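Wuveo arm build, March update. Shoulder joint is back together with the new bearing. Backlash is down to almost 4 mm at the tip.

Glenys Nicholas cut me a maple board for the work surface. It's 16 mm thick and sits flat on the pegboard, so I can stop shimming everything.

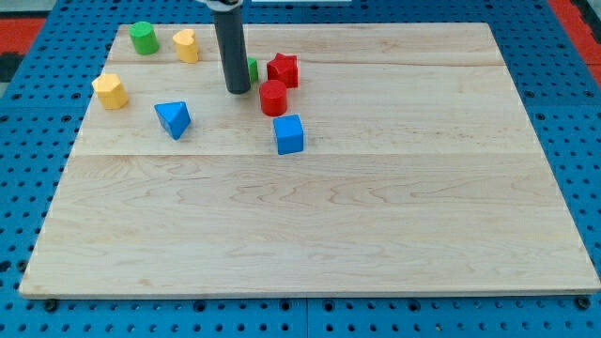 Finger over the blocks on the new board.

Ran the homing routine 88 times last night. Joint 2 drifts once the motor warms up. I've turned the current down and I'll run it again.

Tahmineh Jafarzadeh is rewriting the serial code so it stops dropping packets. Her branch isn't merged yet.

Next up: cable strain relief at the wrist, then a proper e-stop.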